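Unit 3: Who holds the health record?

Tainá Brito, March

Last unit we looked at how a patient's chart moves between a clinic, a hospital and a payer. Most of it still moves as copies. Each office keeps its own version, and a change made in one place may never reach the others.

A shared ledger keeps a list of entries that every member can check. In most health projects the chart itself stays off the ledger. What goes on it is a hash of the file, a time stamp and the consent rule that applies. If the file is changed later, the hash will no longer match.
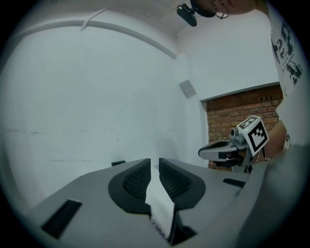

Fig. 3. A thin white sheet held upright between two black fingers.

Our case for this unit is the Kaltgate pilot. It linked 69 clinics and signed up 3,431 patients, all with a long-term illness such as diabetes or asthma. Patients gave or withdrew consent through an app called Wurau. Of those enrolled, 438 changed their consent settings at least once.

Points to note for the tutorial:

Lost keys. A patient who loses a phone needs a way back in. Kaltgate let a family doctor vouch for them.

Erasure. An entry can't be removed from the ledger, but the off-ledger file can be.

Cost. Trivance, the payer in the pilot, covered the clinics' fees for the first year only.

Reading: Abou Jaoude, chapter 3. Bring one page of notes on consent.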